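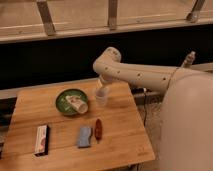

A plate and cups on a tabletop.

Dolan café to drop takeaway cups
09/03/2018

The café at Dolan Hall in Gurnine will stop selling drinks in throwaway cups after Easter, following a month-long trial in February.

Customers who eat in will be served in china mugs. Anyone wanting a drink to take out can bring their own cup or borrow one for a £2 deposit, which is paid back when the cup is returned to the counter.

During the trial, 191 deposit cups were lent out and all but 8 came back. The café kept paper cups on sale over the same period but put them behind the till, so that people had to ask for them.

Gebremedhin Endale, who has run the café for the past four years, said the change had been easier than he expected.

"The mornings were my worry, with people coming in off the Trakance bus and wanting to be gone again in a minute," he said. "Most of them had a cup in their bag by the second week. A few grumbled and one or two still do."

The extra washing-up has meant a second dishwasher, bought second-hand and fitted under the back counter. Mr Endale said prices would stay as they are until the summer and that he would look at them again then.

The hall's own bookings are also affected. Groups hiring the main room will be asked to use the plates and mugs in the kitchen cupboards – there are enough for a full room – and to wash them before they leave. Children's parties may still bring their own tableware, but must take their rubbish home.

Cathal Carroll, the hall's bookings manager, said the bins had been a problem for years. The building dates from 1856 and has no rear access, so all the waste has to be carried out through the front door on collection days.

"We were paying for an extra pick-up most weeks and a lot of it was cups," he said.

The bakery on Didance Road has asked to see the trial figures and may join the deposit scheme later in the year. If it does, cups borrowed at one place could be handed back at the other.

The café is open from Monday to Saturday. Deposit cups are available at the counter now.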